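Washing up, drying and putting away: my glassware tips

I get more messages about glasses than about anything else on this site, which delights me, because I love glasses! I own far too many. Old ones, cheap ones, a set of 36 tumblers bought from a closing-down tea room in Cokstead (I went in for a scone), and a cupboard that has needed a bit of cunning to keep in order. So I've put everything I know on one page. If you only came for limescale, it's near the bottom.

Before you start

Take your rings off. I chipped a lovely old sherry glass on my own wedding ring and I still mutter about it.

Put a folded tea towel in the bottom of the sink, or use a plastic bowl. Turn the tap away from where you're working, too – a swing-round spout is a menace, and I'd bet most broken rims have met one.

Glasses go first, before plates, before cutlery, and miles before the roasting tin. Fresh hot water, and much less washing-up liquid than you think. A small squeeze does a whole sinkful. If the suds are up to your elbows you'll be rinsing until December.

Washing stemmed glasses

Hold the bowl, never the foot. The twisting is what snaps a stem: one hand gripping the base, the other screwing a cloth round inside the bowl. Cradle the bowl in your palm, use a soft bottle brush for the inside, and just wipe the stem and foot with your fingers.

Lipstick comes off with a dab of neat washing-up liquid on a fingertip before the glass goes anywhere near the water. Dried-on red wine wants a soak with a teaspoon of bicarbonate of soda, and then it slides away beautifully.

Rinse in water as warm as the wash. Going from hot to cold is hard on thin glass. My friend Ilse Dekker adds a splash of white vinegar to the rinsing bowl and her glasses always look better than mine, so I've started doing it as well.

Drying without smears

Two cloths! One to hold with, one to dry with. Linen is wonderful if you have it, and an old pillowcase comes a close second. Never use anything that has been washed with fabric softener – it leaves a film, and you'll polish for ever and get nowhere.

If you'd rather let them drip, stand them upside down on a cloth for no longer than it takes to drink a cup of tea, then turn them the right way up so the damp air can get out. Better still is a rack that holds the glass by its foot with the bowl hanging free. Air gets all round it, the rim touches nothing, and you don't get those maddening rings on the worktop.

Stem racks come in all sorts. Some screw under a shelf, some stand on the side, and the round ones with curved arms are my favourites because they take up so little room and look so cheerful with coloured goblets on them.
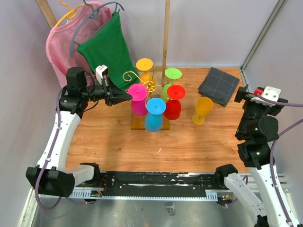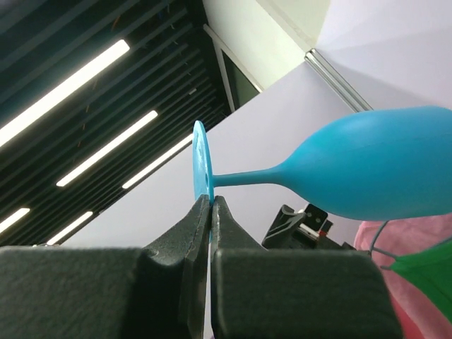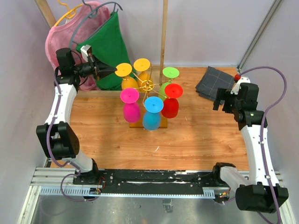
Whatever sort you choose, measure your glasses first. The two things that matter are the width of the foot, which has to sit on the arms without slopping about, and the height from foot to rim, plus a bit of clearance. Big balloon glasses are the usual trouble. I once carried home a very handsome rack from Hebden and found that my gin glasses knocked together like a percussion section. They live on a shelf now.

Load a freestanding rack evenly as you go, one on this side, one opposite, and unload it the same way. A light stand with all the weight on one side will tip if somebody catches it with a sleeve. Little felt pads under the base help it stay put, and they save the table too.

Plastic picnic goblets and the like

These deserve better treatment than they get. Good plastic goblets last for years if you keep them away from three things: scouring pads, very hot dishwashers and the boot of the car in summer. Wash them in warm water with the softest cloth you've got. Fine scratches are what make clear plastic go cloudy, and once they're in, they're in.

Don't stack them inside one another for the winter. They stick! If you've already done it, stand the bottom one in warm water and pop a little cold water in the top one, wait a minute, and wriggle gently. No levering with a knife, please.

For that stale-cupboard smell, a spoonful of bicarb in warm water, leave it for an hour, rinse. Evie Tapley wrote in to say she drops a slice of lemon in each one as well, and I tried it and it's lovely.

If yours come in different colours, give everyone a colour for the day and stick to it. It saves such a lot of washing up at a party, and children take it terribly seriously.

Limescale and cloudiness

We have very hard water here in Fellwood, so I've had plenty of practice. Fill the sink with warm water, add a mugful of white vinegar, lay the glasses on their sides on a towel and leave them for 90 minutes. Turn them halfway through if they aren't completely covered. Rinse well and dry straight away with your two cloths.

If they come out sparkling, it was limescale. If they're still misty, the surface has probably been etched by the dishwasher, and I'm sorry to say it won't come back. Use those ones for tealights, or for sweet peas, which look gorgeous in a misty glass.

For decanters and anything with a neck too thin for a brush, put in a handful of uncooked rice, some warm water and a drop of washing-up liquid, and swirl. Swirl, don't shake. Lorraine Crabtree swears by crushed eggshell for the same job. I found it fiddly to rinse out, but it did work.

Keeping metal racks nice

Wipe them with a damp cloth and dry them at once, paying attention to the joins and any curly bits where water sits. Anything with a gold or brass-coloured finish should be kept well away from vinegar and from metal polish unless you know it's solid brass. Many finishes are only a thin coat and will rub right off. A cotton bud is perfect for scrolls and twiddles. Wooden bases like a tiny bit of oil now and again, rubbed in and buffed off.

Putting away

Rim up, always, if it's going on a shelf. The rim is the thinnest part and shouldn't be carrying the weight. Leave a finger's width between glasses, put the ones you use every day at the front, and line the shelf with something washable.

For boxes in the loft, I use old cotton socks – one glass per sock, stem padded with the spare bit of cuff. Write what's inside on the end of the box as well as the lid.

Next time I'm doing teapots, including how to get tannin out of the spout, so do send me your methods!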